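Slide 1. Group size and transfer timing on family itineraries

Speaker notes. 25 minutes plus questions. Skip slide 4 if the morning session runs over.

Scope: multigenerational bookings, three or more travellers, at least one under 12. Data is 721 completed trips on the Tanoveo and Proltia coach routes. Cruise extensions are excluded. Cancelled trips are excluded.

Slide 2. Transfer length

Define transfer as door of lodging to door of lodging, luggage included. Operators usually quote wheels-rolling time, so their figures look better than ours. Spell this out before showing the picture.

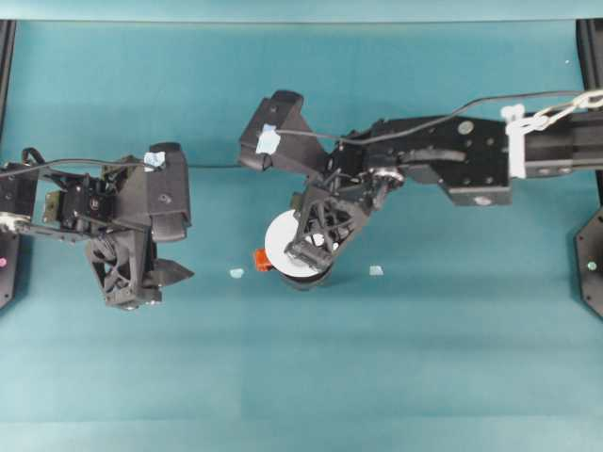
What counts as a rest stop in the data?
A stop with toilets, shade and at least 12 minutes off the vehicle. Fuel stops where passengers stay seated were coded as driving time.

Complaints rise after the second hour without a rest stop. Grandparents report it first, usually citing knees and backs. Children's complaints reach us through the parents and are probably undercounted.

Slide 3. Arrival time

Late arrival is the stronger predictor. Groups reaching Prendudlow after the kitchen closes rate the whole leg lower, including the parts before lunch. The Proltia schedule moved its departure forward in March and ratings for that leg recovered.

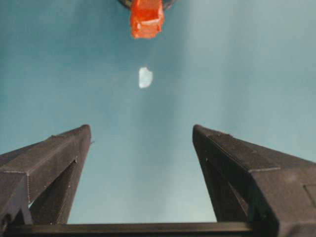 The same change was not made on the Vieira leg, where the ferry fixes the departure. There we recommend a pre-ordered cold supper and room keys handed out on the coach.

Slide 4. Seating

Keep families in adjacent rows. Do not rotate seats daily if a child is prone to motion sickness. Check that booster seats are confirmed in writing with the local operator.

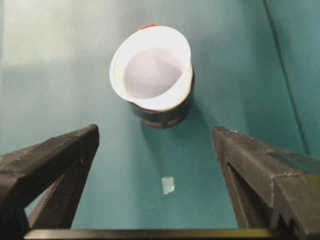 Ryota Hirano
Itinerary Analyst, Tanoveo

19 Aug 2024

Slide 5. Recommendations

Cap transfers at two legs per 7 nights. Publish door-to-door times in the brochure. Programme one unscheduled afternoon after any early start.

Leave slide 5 up during questions. Rating definitions are in the handout, back page.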